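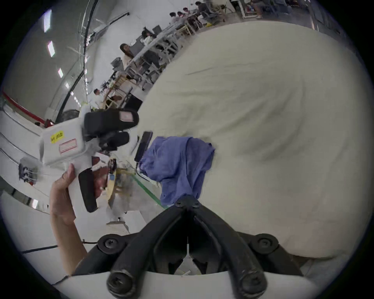
Blue cloth, two hand-held grippers, Sunday sorted. Open day at the Bistley workshop, 09/02/2025.

OK so I said I'd post about the robot open day and then went quiet because I was having too good a time. Thread, with bad spelling probably.

First thing: I went in expecting arms on pedestals welding things behind a cage. Most of what I ended up watching was people doing housework, very carefully, with a gripper in their hand where their fingers would normally be. I was hooked in about a minute.

The idea (as it was explained to me, twice, because I'm slow before coffee) is that you do the job yourself using the gripper, it records what you did, and later on a robot with the same sort of gripper learns from all those goes. No robot needed while you're recording. You could do it at your nan's place.

Cloth is apparently a nightmare for robots!! A mug is the same shape every time you pick it up. A crumpled cloth is a new shape every single time, and the creases hide the corners, and if you can't find a corner you can't fold anything. I have the same problem with fitted sheets so I felt very seen.

They let visitors have a go. I signed up straight away, obviously. Visitor number 27 on the sheet, and they were only half way through the arvo.

It's heavier than it looks? Not awful, but my wrist knew about it after a few minutes. And you have to slow right down. I kept wanting to flick the cloth the way you would at home and got told, very nicely, to pinch, lift, move, let go.

Took me 4 tries to get a fold I'd call a fold. The kid after me nailed it first go and I'm choosing to be happy for them.
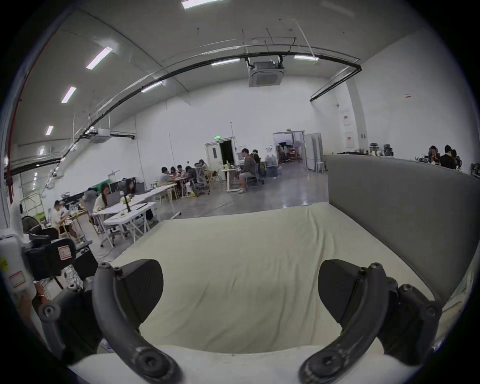
Plosto replied asking whether all this recording just ends up teaching the robot everyone's bad habits, and said their own towel folding shouldn't be passed on to anybody, human or machine.

Ha, fair, and I did ask about that! They go back through the recordings and chuck the ones that went wrong. Mine will be in the bin for sure. But they do want lots of different people doing it, left-handers, tall people, kids, fast folders, fussy folders, so the robot doesn't learn just one person's way.

The number on the whiteboard for the cloth job was 1838 goes so far, going back to January. For one job! With a cloth! I'll never complain about the washing basket again (I will, tomorrow).

There was also a short talk on Mundidex, the software they use to sort the recordings. I followed the first half. It lines everything up so you can search for, say, every time somebody picked up a cloth by the edge. The second half was maths and I looked at my shoes.

My favourite question from the crowd was whether it could do a doona cover. Long pause, then "not this year." Biggest laugh of the day.

Practical stuff if you're thinking of going to the next one: parking is off Magyar Street, it's free on Sundays, and the bus stops nearly at the door. Talks go for 48 minutes with questions. Book the hands-on slot when you walk in, don't leave it till after lunch like the bloke in front of me did.

Also wear something with sleeves you can push up. I had a big floppy cardigan on and it kept getting between me and the cloth.

Next one's meant to be after Easter, no date yet. I've put my name down and I'm practising on tea towels with the barbecue tongs in the meantime. Will report back.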